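Home Services Guides Forms Contact Staff Directory
Search this site Enter keyword Go

Clearing and Resetting a Shared Office Desk

Adow Facilities Office, Guide 3

Employees who use a shared desk are asked to leave it ready for the next person at the end of each working day. The procedure below applies to all wood-topped desks in the Drusholm and Savetel buildings. It was first issued in 2020 and is maintained by Darcy Whitcombe, Workplace Services.

Before you begin

Collect the following from the supply cabinet on your floor:

- one tray for dishes and drinks
- one paper folder, letter size
- two soft cloths
- the approved surface cleaner

Spray bottles brought from home may not be used on the desktops. Several brands contain ammonia, which dulls the finish over time.

Step 1. Remove drinks and dishes

Place all mugs, cups and bottles on the tray before handling any paper. Bottles that still contain a beverage must be closed tightly and taken with you or emptied in the kitchen sink. Mugs go in the dishwasher, upper rack. Coasters are to be lifted and wiped on both sides, as moisture trapped underneath will mark the wood.

Step 2. Gather papers

Stack loose sheets in a single pile and place them in the folder. Write your name and extension on the tab. Flattened packaging is recycled in the blue bin by the copier. Documents containing personal information must be placed in the locked container; they may not be left on the desk overnight, even face down.

Step 3. Sort the items at the back of the desk

Boxes, frames and other upright items tend to collect along the rear of the desktop and on the side return. Personal items belong in your locker. Boxed supplies are returned to the cabinet with the label facing out. Items without a clear owner should be taken to Montserrat Bautista at the Savetel front desk, where they are held until the last Friday of the month.

Step 4. Wipe the desktop

Apply cleaner to the cloth and work along the wood grain, starting with the side return and finishing at the curved front edge. Dry the surface immediately with the second cloth. The front panel requires wiping once a week only.

Step 5. Check the desk from the visitor's side

Walk around to the front and look across the full top at standing height. Drinks, mugs and papers that are easy to overlook from the chair are plainly visible from here. 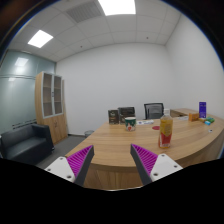 Related guides

Booking a Shared Desk
Locker Assignment and Keys
Kitchen and Dishwasher Rules
Reporting Damaged Furniture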